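Ticket: Table top, cloudy patch and sticky feel after oiling
Product: Zumham dining table, pale finish
Status: Open, waiting on customer
Opened: 11 February 2023

Hi there! I'm hoping somebody on the care desk can talk me down, or at least tell me which bottle to put back in the cupboard. I bought the Zumham table through Cendemwood and I love it, but I think I've been looking after it wrong. The leaflet in the box says "wipe with a damp cloth, refresh as needed" and then doesn't say what to refresh it with. So I used Gatti oil, the clear one, because I had it left over from a bench (the bench was fine, for what it's worth).

What I did: wiped the top down, let it dry overnight, put on 2 thin coats with a lint-free rag and left six hours between them. Next morning the end nearest the kitchen door was tacky and had a cloudy patch you could feel with your palm. The rest of it felt okay. I panicked a little and put a tablecloth over it, which I now know was the worst thing I could have done, as the cloth stuck.

Things I tried after that, in order:

Warm water and a drop of dish soap. Took off some lint, did nothing for the tackiness.

Dry buffing with an old T-shirt until my arm gave out. Better! The cloudiness went down a lot but the sticky feeling came back by evening.

A wipe with Drevis wood cleaner, left for a few minutes and then rubbed off along the grain. I did this twice, with a full day in between and the window cracked open. This is the one that seemed to do it.

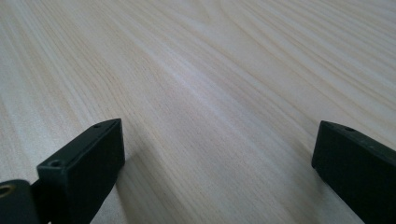 My question now is about what comes next, and whether I've taken off something I shouldn't have. I don't know if the top came with an oil on it or some kind of lacquer, and the order page just says "natural." If it's lacquer then I guess the oil never had anywhere to go and just sat there, which would explain the whole mess. There's a soft, even sheen on it at the moment, no stains that I can find, and a lighter streak running diagonally that's almost silvery where it catches the light. I'm pretty sure the streak is just the grain and I never noticed it before I started staring at this table every day, but if it sounds like a worn spot to you, please say so.

Update, same ticket: I did the water drop test that came up in your help pages. Left a few drops on the underside of one leaf (where I hadn't oiled) and a few on top. Both beaded up and sat there, and I wiped them off with no mark. Does that settle it as lacquer, or can a good oil finish do the same thing?

Also, can we put hot plates on it again? We've been eating off our laps for most of February and I've got people coming over, six of them, all of whom will put a mug straight down on bare wood no matter how many coasters I lay out.

I still have the leaflet and the label from under the table if you need the batch number. Just tell me which one to send. Evenings are better for me if you'd like to call, but email works fine too.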